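Some tips for caring for the prayer books, candlesticks and table linen of a small congregation, or of a family that uses such things every week. Most I learned from Teodoro Iglesias, who kept the cupboards at our chapel in Tulton.

## Wax on cloth

Let the wax become hard before you touch it. Put the cloth in the freezer for 2 hours, then lift the wax with the back of a butter knife. What stays in the fibers comes out with brown paper and a warm iron – warm, never hot. Change the paper often. Colored wax leaves a shadow, and for this I rub a little dish soap and wash the cloth as usual. 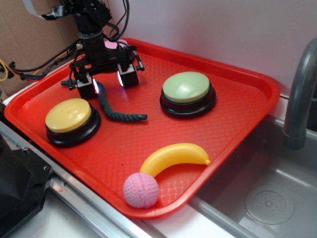

*Red tray beside the sink, with a toy banana and a pink ball on it.*

## Candlesticks

Do not scratch the cup with a knife. Pour hot water from the kettle over it, in an old bowl and not in the sink, or the wax will go down the drain and close it. Wipe with a paper towel while the metal is warm. For silver I use the soft cloth from Soler, our hardware store, and no paste. Paste stays white in the engraving.

## Prayer books

- Stand them straight, not too tight. You should be able to take one out with two fingers.
- A book that smells of cellar goes in a closed box with an open dish of baking soda, some 12 days. Keep the powder away from the pages.
- For a loose page use a thin line of white glue, put wax paper on both sides and leave it under weight for the night. Clear tape turns yellow and breaks the paper later.
- In February, when the heating is strong, leave the cupboard door open a little.

We have 200 books and I check one shelf each month. It is slow, but I find the torn ones early.

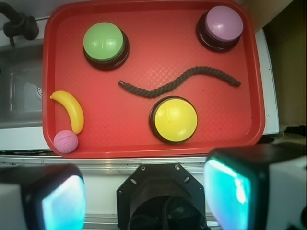
*The tray again, buzzers and rope included.*

## Wine on the white tablecloth

Press with a dry napkin, do not rub. Then cold water from the back side of the stain, then salt. My aunt Zulia used sparkling water and her cloths were whiter than mine, so try this also – it costs little.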